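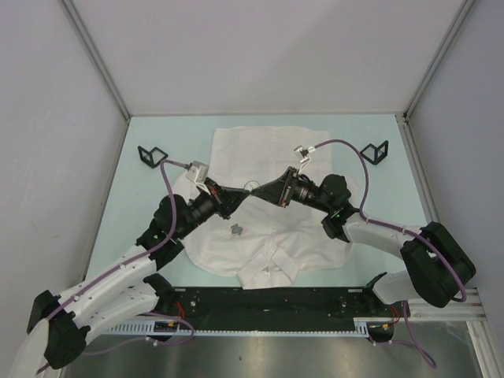 Ask Verena Reisinger what a shirt looks like to a robot and she will reach for whatever is closest, a dish towel or somebody's scarf, and drop it on the desk in front of you. Then she picks it up and drops it again. Different shape, same scarf. "There's your problem," she says, delighted. "How many numbers do you need to write down where that thing is?"

For a mug, you need six. Three for where it sits and three for which way it's turned, and a planner can take it from there. Cloth has no such number. Every wrinkle is a new fact, and half of the facts are hidden underneath the other half. I have been writing about motion planning long enough to have strong feelings about inverse kinematics, and I still left the lab in Clodville thinking that laundry is the most interesting thing anyone is doing with two arms right now.

Stando is the name of the software. It began as a script that Reisinger wrote to keep two arms from hitting each other, and it has since grown into a full stack, with a perception module, a planner, a controller, and a set of replay tools that I would happily have spent the whole day with. She and Selina Fuchs are the two people who know all of it. Reisinger does planning and control. Fuchs does perception, plus most of the tooling, plus (her words) "complaining about timestamps."

The timestamps matter more than you'd guess. Each arm carries its own small camera above the gripper, so the two views are always moving, and moving separately. If the software thinks an image was taken when the wrist was a little farther along than it was, the edge of the cloth lands in the wrong place and the gripper closes on air. Fuchs spent most of last July on this. She showed me the plot from before the fix, two lines that ought to sit on top of each other and instead wander along like people who have had an argument. The delay was 40 milliseconds, and it was all in one driver.

What comes out of perception now is surprisingly modest. Stando doesn't try to rebuild the whole garment. An early version did, with a full mesh, and it was gorgeous and slow and wrong about anything folded under. The current one looks for places worth grabbing: outer edges, hems, corners, the end of a sleeve. Each gets a score and a direction to approach from. The planner sees a short ranked list and picks a pair, one point per arm.

Picking the pair is where I started taking notes as fast as I could. The best point for the left arm and the best point for the right arm are very often the same point, or near enough that the wrists would collide on the way there. So the planner scores pairs instead, and it scores the whole trip: reach, grasp, lift, and the pull that flattens things out afterward. Two grippers meeting tip to tip over the middle of a shirt is the hardest case it handles. There's very little room, both elbows are bent, and each camera's view is partly blocked by the other arm.

"We used to just forbid it," Reisinger told me. They had drawn a virtual wall down the middle of the table and each arm stayed home. Safe, easy to reason about, and useless for anything that had to be handed across. Now the two arms are planned as one machine with a lot of joints, and a fast collision check runs the whole time underneath, 100 times a second, ready to slow either side down.

And it's fun to watch! The arms don't take turns anymore. One will already be drifting toward its next point while the other finishes smoothing.

The replay tool may be my favorite part. Every run gets recorded, all the joint positions, all the images, and every ranked list with its scores, and you can scrub back through it and ask why the planner did what it did. Change a weight, hit a key, and it plans again from the same instant. Fuchs pulled up run 383, a failed sleeve grab, and had it choosing a better point before I'd found my pen. She has a folder of the 20 worst runs, which every new version has to get through before it's allowed near the arms.

There is plenty it can't do. Dark fabric is bad. Printed patterns fool the edge finder, which will sometimes go after the outline of a logo as if it were a hem. Inside-out sleeves are, for now, a wish. A group over in Fustlow is working on touch sensing that might help with the moment when a gripper has caught two layers and needs only one, and Reisinger has been reading everything they put out.

She'd also like to throw out the grasp scoring and learn it from the recorded runs. Fuchs would like her to wait until the folder passes clean. They were still going back and forth on it when I went to get my coat.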